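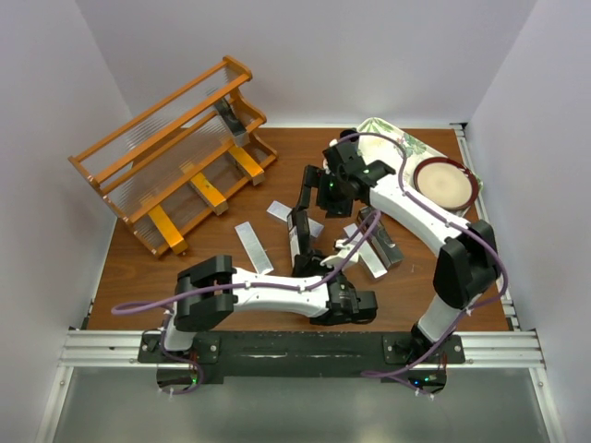

Trollberg's new single with Nulier - thoughts?

lakeside_deb
9 Jun 2020
So I finally sat down with the new version of "Bukhari" last night, the one with Nulier singing the second verse, and I have to say I'm completely in love with it. I wasn't sure they needed a guest on a song that was already so pretty (I must have played the album version 700 times over the winter), but her voice comes in so softly after that piano part and it just melts me. I had it on repeat through dinner and most of the dishes!

tapehiss40
Glad you like it, Deb, but I'm going to be the grump here. They cut the whole bridge to make room for her. The bridge was the song! I do like her voice, and her own record from December is still in my car, but this feels like something the label asked for.

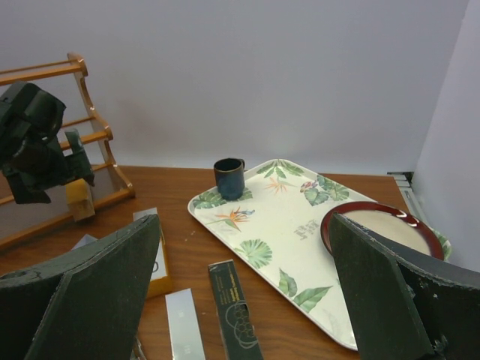 And the drums are so much louder now. On the album you could hear the brushes, and I used to turn it up just for that.

marigold_b
I have to side with Deb, though I miss the bridge too. My sister and I saw them do it at the Lakemham show, back when there were roughly 177 people in the room, and they skipped the bridge that night as well, so maybe they never loved it as much as we did.

tapehiss40
Huh, I didn't know that. I still say they could have put both versions on the single. It's only 2 tracks, and the other one is an instrumental.

lakeside_deb
Oh, I like the instrumental - my daughter practices her harmonies over it. But yes, I'd have bought it with the long version on there too. Does anybody know if there's going to be vinyl?

marigold_b
The shop here has a sign-up sheet for it but no date yet. I put my name down and I'll post when they call me.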